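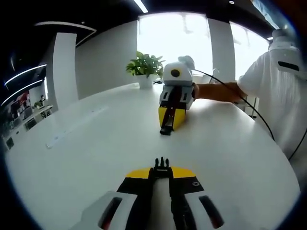
One reply to last night's post asked whether the Stellton weekend is off, having heard it from two people at a gig. It isn't off. It has moved, and the bill has changed. I'll go through it in order.

27/01/2020: organisers sent round the new details this morning. The festival is now the last weekend in March, on the Friday night and all of Saturday. The Sunday has gone.

The old site by the river is not being used. Everything is in the Grovberg, upstairs and downstairs, plus the yard if the weather is decent. Bar in the yard either way.

Tickets you already have are still good. If you bought the full weekend you get the difference back for the Sunday, to the card you paid with. You don't need to email them. If you bought Sunday only, you can swap to Saturday or have a refund, and for that one you do need to email.

Deadline for swaps is the end of next week. After that they go back on sale.

Line-up. Honari are still headlining Saturday, and it's a full set with the brass section. They were going to do the short version on Sunday as well and that's been dropped.

Wada move from Sunday afternoon to Friday night, second from top. I'd have put them last, but they have a ferry to catch the next morning.

3 acts are out altogether because they couldn't do the new dates. The names have been taken off the poster on the festival page, so look there before you travel for someone in particular. I'm not going to list them here in case one comes back.

2 have been added, both on the small stage on Saturday, both local. One is the duo who did the Christmas night in the Grovberg cellar. The other I don't know at all and there's only one song online. It's good. Long intro.

Doors are 6 on Friday. Saturday starts at midday and the upstairs room shuts first because of the flats behind.

People have been asking about under-16s. Fine on Saturday until early evening with an adult. Not on Friday.

Getting there: the car park behind Stellton library is the nearest and it fills up. The last bus leaves before Honari finish, same as every year. I've asked if the late one can be put back on and have had no answer.

No camping this time, obviously. The hostel had beds when I looked this morning, mostly in the shared rooms.

Food is whatever the Grovberg kitchen is doing, and a van in the yard on Saturday. The dumpling people from last year can't make it.

Someone has just asked about stage times. Not out yet. They said "early March", which last year meant the week before. I'll add them to this thread when I get them.

Correction to the post about swaps: you need your order number in the email, and it's on the receipt, not on the ticket.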